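Setting the Table, Again and Again: A Report on the Play Kitchen Project

Home and Family Studies, second-year project
Final written report, June

Why I picked this

When our class was asked to choose something from everyday home life and look at it closely for a term, most of my classmates went for things like laundry or grocery budgets, and I will admit that I almost did too. Then I was helping my aunt clear out her hall closet and we came across the box of play food that all of the cousins had used, with the paint rubbed off the bread and a carrot that had lost its top, and I sat on the floor with it for a good deal longer than I was supposed to. I remembered exactly how we used to lay it all out. There was an order to it, and if my younger cousin put the egg in the wrong spot there would be tears.

So my question became a fairly simple one. When you give somebody a heap of play food and a few real or toy dishes, and you ask them to put it on a table, how do they go about it? What goes on a plate, what goes next to a plate, and what gets left by itself because it doesn't seem to belong anywhere? I also wanted to know whether the mix of things in the box changes the game, because the sets you can buy are very different from one another.

The sets

I worked with three sets in all, and I am giving them the names printed on their boxes so that anyone who wants to try this again can keep them apart.

The Skoten set is the small one. It has mostly fruit and vegetables in it, all in one piece, and hardly any dishes, so you have to borrow bowls from somewhere. It is sturdy and it washes well, which I came to appreciate after the second week.

The Zuslow set is the one with the cut pieces, the kind that stick together and come apart with a little toy knife. Children love the sound it makes. The trouble with it, for my purposes, is that everybody wants to cut and hardly anybody wants to set the table, and I lost most of one afternoon to a very enthusiastic slicing of the same loaf.

The third set was a mixed box I put together myself out of thrift store finds, my aunt's leftovers and some dishes from our own kitchen. I called it the Flevow box, after the street where the thrift store is, and the name stuck. Nothing in it matches in size. You might get a pear that is bigger than the cup it is sitting beside. I thought this would bother people, and it turned out to be the part they talked about the most.

How I did it

I held 40 table settings over the term, each one with a single person or a pair. The children came from the after-school room at the Mahasneh Center, where I help out anyway, and the grown-ups were parents, a few of my classmates, and my aunt, who insisted. The youngest child was four and the oldest was seven. Each person got a set in a bin, a clear white table, and one instruction, "Please put these out the way you like them." I did not say the word "meal" or the word "sort," and I tried very hard not to nod or make encouraging faces, although I am told that I am bad at this.

When they said they were done, I wrote down where things had ended up and asked them to tell me about it. That was the whole method. My teacher suggested at the start that I keep a timer, and I did for the first few, but the children kept asking what it was for and then racing it, so I put it away.

I kept my notes in a spiral notebook with one page to a setting. On the left side I drew a quick map of the table and on the right I wrote down what people told me, in their own words as well as I could catch them. My drawings are not good. A bowl and a tomato look very much alike when I draw them, and halfway through I started writing the word inside the shape, which I would recommend to anyone who draws the way I do.

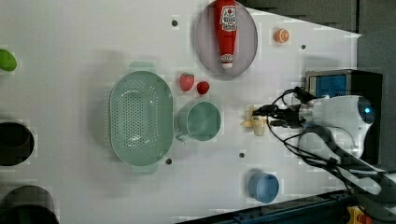 Plates were the first thing I wanted to understand, because in nearly every setting people treated the plate as the most important place on the table, and whatever they put on it was telling. Grown-ups tended to build a proper serving, with a main thing and a side thing. Children were much freer, and I grew very fond of their way of thinking. A table can have perfectly good fruit on it and the plate can still go to something else, the way the round lavender one has the ketchup bottle lying across it while the orange slice and the two strawberries are on the bare tabletop. I saw a good many arrangements along those lines with the Flevow box, and I had first written them down in my notebook as "mixed up," which I now think was unfair of me. One little boy told me very seriously that a bottle is long and so it needs the biggest flat thing, and fruit is small and can sit anywhere. If you think about it as a question of what fits where, that is quite a sensible rule, and once I had heard it I went back through my earlier pages and found the same rule at work in several of them.

What I noticed about bowls and cups

Bowls are friendlier than plates. I don't know how to put it in a more scholarly way. People of all ages dropped things into bowls without stopping to think, but they would hesitate with a plate, holding the piece of food in the air over it as if there were a right answer. When I asked one mother about it she said that a bowl forgives you, and I have been thinking about that ever since, especially when I am making salad.

Cups and mugs were the dishes that caused the most trouble, and this surprised me. None of my sets had a play drink in it, no little carton of milk or pitcher of juice, and so the mug had no partner. Some people left it empty and told me it had coffee in it. Some children used it as one more bowl and stuffed in whatever would go. A fair number simply pushed it off to the side. If I were designing a play set, I would always put in something to pour, even if it was only a pretend teapot with nothing in it.

The colander was everybody's favorite. I had almost left it out of the box because it takes up so much room on the table, and I am so glad that I didn't. Children who had never seen anyone use one came up with their own ideas, and it was a boat, a hat, a bed for the vegetables and a cage for a dinosaur. The ones who did know what it was for were very proud to tell me, and they would give the fruit a good long wash in it, complete with the sound of the faucet, before they would let it go anywhere near the table. It also got people to think about the time before a meal, the rinsing and peeling and waiting, which the plates and cups never did. My aunt rinsed everything in the box, including the bread.

Sorting or serving

By the middle of the term I could see that people were playing one of two games. In the serving game, the table is a meal and somebody is going to eat it. In the sorting game, the table is more like a pantry shelf, and the pleasure is in having the red things together, or the round things, or the things that go in the refrigerator. I had expected the little ones to serve and the older ones to sort, and I was wrong on both counts. It depended much more on the set. With the Skoten fruit and vegetables, almost everyone sorted, and I think this is simply a matter of there being so few dishes to serve in. With the Flevow box, almost everyone served, or at least began by serving and then drifted.

The drifting was lovely to watch. A girl would begin by making breakfast for her grandmother, get as far as the egg, notice that the egg and the onion were nearly the same color, and spend the rest of the time looking for other pale things. When I asked her at the end what she had made, she said breakfast. It was laid out by color from one side of the table to the other and it included an onion, and she was entirely happy with it.

There were also the leftovers, by which I mean the pieces that stayed out near the edge and never joined anything. Lemons and limes were very often among them. I asked about this every time I could, and the answers were things like "it's too sour" and "we don't have those at home" and, once, "he's waiting." I wish I had planned better for this part, and I would make it a question of its own if I did the project over.

Things that went wrong

Quite a few, and my teacher asked us to be open about them. I changed what was in the Flevow box partway through, when I found a better pear, and so the early settings and the late ones can't be compared as strictly as I would like. The table at the Mahasneh Center is also lower than the one I used with the grown-ups, and I believe people lay things out differently when they are looking down from high up. I could not think of a fair way to fix this, short of asking the parents to kneel.

I also talked too much. Reading over my notes, I can see places where I asked "Is that lunch?" and the child said yes, and I have no way of knowing what the answer would have been if I had kept quiet. I took those pages out of the section on sorting and serving, and kept them only for the parts about where the dishes went.

What I would tell the toy room

The after-school room asked me for a few suggestions at the end, and I was happy to write them up. I said to keep a large dish with holes or handles or something else interesting about it in every bin, and to let the sizes be mixed. I said to add a thing that pours. I asked them to store the Zuslow pieces separately, for everybody's sake. And I said that when a child has put the food somewhere you wouldn't have, it is worth pulling up one of those small chairs and asking about it before the bin comes out and everything is swept back in.

The Flevow box has stayed at the Center, minus the carrot, which my aunt wanted back.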